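Kemeo Opens Registration for Free Walking and Weight Program in Riltska

RILTSKA, January. Kemeo, a small health coaching company, opened registration today for Junia, a program for adults who want to lose weight slowly and keep it off. The program takes 102 participants and is free of charge for residents of Riltska.

Participants meet in groups at the Navickas sports hall, at 7 in the evening. Each meeting begins with a walk, and after it the group speaks about meals, sleep and shopping habits. The weighing is private and it is not obligatory.

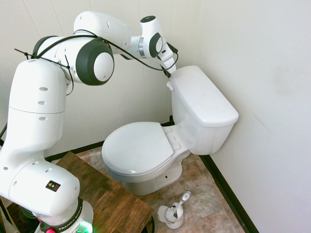
A robotic arm beside a white toilet in the corner of a small room.

"Many people come to us after a very strict diet, and they are tired," said Tarmo Eglītis, program leader at Kemeo. "We ask them to change one meal first. When this meal becomes normal, we go to the next one."

Junia does not sell supplements or prepared food. Every participant receives a printed notebook with simple recipes and a page for daily steps. Beginners start with 2000 steps a day and add more

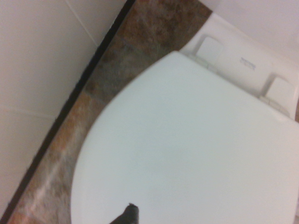 when they feel ready for it. The coaches look through the notebook together with the participant every five weeks and set a new goal.

"I wanted that also people with bad knees can join," said Uldis Petrauskas, who planned the walking routes. "For them we have a shorter route with benches."

Persons who take medicine for diabetes or blood pressure should speak with their doctor before they register. Registration forms are available at the front desk of the Navickas hall and at the Kemeo office.

Media contact: Tarmo Eglītis, Kemeo, Riltska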